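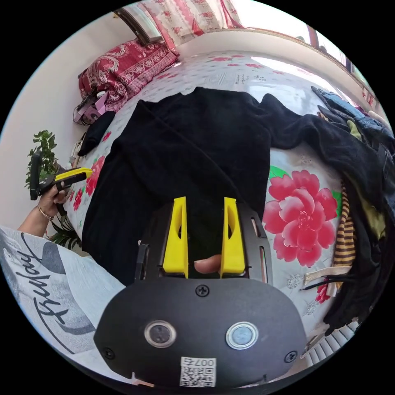
Why Does a Sweater Fold Up So Small?

Home | Science | Around the House | Make It | Ask Us

Spread a sweater out on your bed and look how much room it takes! The sleeves stick out, the body sits in the middle, and if your bedsheet has flowers on it, half the garden disappears. Now fold that same sweater and it fits on a shelf next to your books. Where did it all go?

It didn't go anywhere. You still have exactly the same amount of sweater. Folding takes something wide and thin and makes it narrow and thick.

Try it with numbers

Say the body of a sweater covers 2,560 square centimeters when it lies flat. Fold it in half and it covers 1,280. Fold it again and you are down to 640. One more fold makes 320, and that's smaller than a lot of picture books! Each time, the pile gets twice as tall.

So why not keep going? Try it and you'll feel the answer. The cloth on the outside of a fold has to travel farther than the cloth on the inside, and a thick pile wants to spring open again. Thin T-shirts are easy to fold small. Fluffy ones fight back.

What makes fleece so fluffy?

Fleece starts out as a knitted cloth, usually made from a kind of plastic thread called polyester. Machines with tiny wire brushes pull at the loops until the surface turns fuzzy. All that fuzz traps air, and trapped air is very good at keeping you warm (birds puff up their feathers in November for the same reason).

A black fleece top with big white printing on it is a fun one to practice with, because the letters tell you where you are. If the words are upside down, you're standing at the neck end! 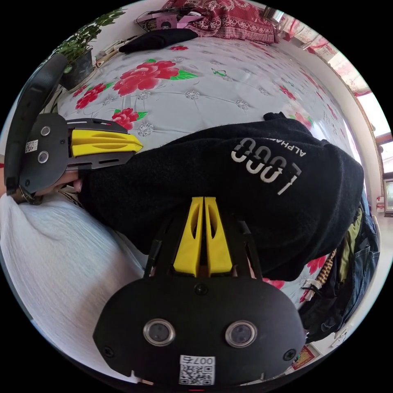 Bunched-up cloth is full of little hills and tunnels, so before you fold, get the big lumps out. Hold two edges and pull gently in opposite directions. Then:

1. Lay the top face down and smooth it with flat hands.
2. Fold one side in toward the middle. Lay its sleeve straight down.
3. Do the same on the other side.
4. Bring the bottom up to the neck.
5. Fold once more if it will stay.

Black cloth is sneaky, by the way. It soaks up most of the light that hits it, so wrinkles and folds are harder to spot than they are on a pale sheet. Use your fingers as well as your eyes.

Can you do the whole thing in 60 seconds? Our best try at Jenier Kids was a good bit slower than that, and one sleeve was sticking out.

This site uses cookies to remember your settings. OK | Learn more

© Jenier Kids | Contact | Back to top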